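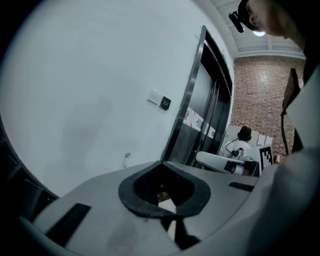
Thomas Ferraro thinks I'm wasting good walnut ink on bad paper, and he told me so twice before I'd even got my coat off. His point is that the old Nadby sheets drink everything you put on them, so whatever I learn about the ink I'm really learning about the sheet. Fair enough. I'm going on with it anyway, because the Nadby is what we have a closet full of and the good stuff costs money!

2021-07-18

OK, so, batch four. Husks from the tree behind my sister's place, picked up last fall and left in a bucket until they went black and slimy (the smell when I opened it, wow). I put them on low in the enamel pot with enough water to cover and let them go all morning, then strained through an old pillowcase, then through a coffee filter, which took forever and tore once. Got 200 ml at the end of it after reducing. Last batch I stopped the reducing too early and it looked like weak tea on the page, so this time I kept going until a drop on the spoon had a real edge to it.

Additions, so I don't forget again:

- gum arabic, a small pinch, dissolved first in warm water
- one clove, crushed, for the mold
- no vinegar this time (batch three had it and I still can't tell what it did)

The gum is where I keep messing up. Batch two had way too much and dried shiny, with a crackle if you bent the page, kind of pretty but no use in a book. Batch three had almost none and feathered all over the place. I went in between and wrote out the same paragraph with the steel nib and then with the reed. Steel is lovely! Thick strokes come out a deep warm brown, thin ones a bit gray, and I only got feathering where I stopped and let the nib sit. The reed dumps ink like a garden hose on the first letter and then starves by the fourth, but I think that's my cutting and I want to recut it with a narrower slit before I blame the ink.

For Thomas's sake I did one strip on the Eketti paper too, the heavier one with the gelatin size. And yes, fine, it's better. No feathering, crisp serifs, and the color stays up on top of the sheet instead of sinking. It also takes ages to dry. I smeared the last line with my sleeve after I'd waited a full 30 minutes by the clock, and I had to rewrite the label with the smear circled.

So the thing to try next is sizing the Nadby ourselves. Ermanno Messina left a recipe in the blue binder, page with the glue stain on it, and he uses plain unflavored gelatin in hot water, brushed on both sides, sheets hung up overnight and pressed the next day. He warns about bubbles. I'd like to do 80 sheets in one go if the line will hold them, otherwise half and half. If anybody else is using the drying line this week, please write it on the board, because I'm going to need all of it.

Light test: cut the strips from all four batches and taped them up in the south window with the top half under black card. Batch one is already looking kind of orange on the bare half, and that was the one I boiled the hardest, so maybe boiling hard is a bad idea? Or the window is just brutal in July. Leave them up please, I want to look again at the end of the month.

Also the clove doesn't seem to bother the nib but it does leave little specks if you don't crush it fine. Strain again before bottling. Ink is in the brown bottle marked W4, second shelf, behind the Parisi paste. Shake it first.

Need to buy: gelatin, coffee filters, another reed or two, a pillowcase.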